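Keltulholm Basket and Tray Set

Starnthorpe Home Goods / Storage / Tabletop

Set of 3: one dark brown basket, one orange-tan basket, one light green tray
In stock. Ships in 3 working days.
Price: $53.00 the set. Tray alone $15.00. Either basket alone $28.00.

Every house has a table where things land. Keys, tape, a pen that works, four that don't, something plush that belongs to a child or possibly to the dog. The Keltulholm set won't cure this. It will give the pile some edges, and from across the room edges look a lot like order.

The set is two woven baskets and a tray. The baskets are for whatever you've decided to keep. The tray is for whatever you haven't decided about yet, so it tends to be the busiest of the lot.

The dark basket

Our best seller since September, mostly on the strength of its color, which hides dust, crumbs and a good many sins. The rim is thick and braided, twisted like rope, and it's the part people run a thumb along in the shop before asking the price. The inside is left bare, with no cloth liner to wash, lose or put back in the wrong way around.
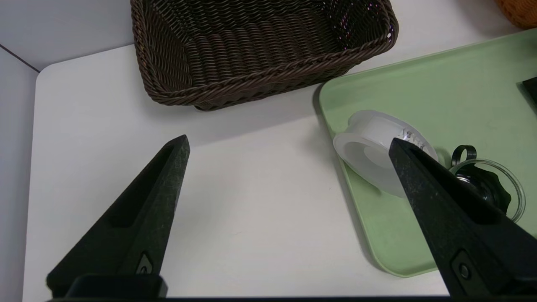
Will small things fall through the weave?
Paper clips and loose beads might, over time, if you shake the basket or carry it on a slant. There are small gaps between the strands, as there are in any wicker. Put a sheet of paper in the bottom or keep the tiny stuff in a jar.

The orange-tan basket

A bit larger and a good deal more cheerful. It has a rolled rim and sides that flare outward, so you can see what's in it without digging. Buyers tell us they got it for fruit. Buyers also tell us it now holds gloves.

It doesn't match the dark one and isn't meant to. Two baskets in the same color become one long basket in the mind of anybody putting things away in a hurry. With one dark and one light you can say "the brown one" through a closed door and have some hope of being understood.

The tray

Pale green plastic with a matte surface, rounded corners and a low raised lip. The lip will stop a rolling pen. It will not stop a glass of juice, though it may slow it down long enough for you to say something. Wipe with a damp cloth.

Setting it out

We like the baskets at the back of the table and the tray in front, between them. Things come in on the tray and go left or right from there. How long they sit on the tray first is between you and the table.
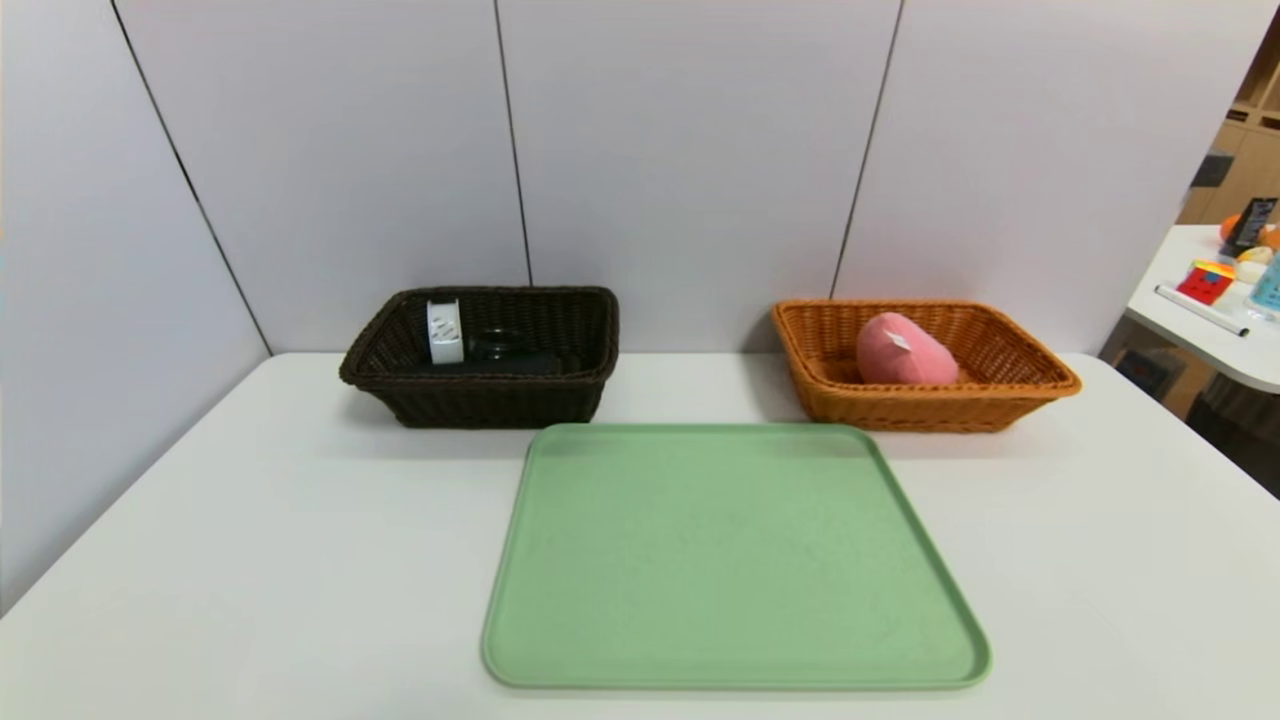 Both baskets in use, tray clear. Basket contents not included.

Care

Baskets: dry brush or the soft end of a vacuum. Keep them away from radiators and out of the shower – we had to add that second part.
Tray: warm water and dish soap. No dishwasher, no scouring pads.

Returns

Send it back within 28 days, in any box that fits. Please check the baskets first. We have a drawer of other people's keys, and it's getting full.

Goes with: Doãn shelf liner, Plilex clip-on labels

Page updated 27 November 2023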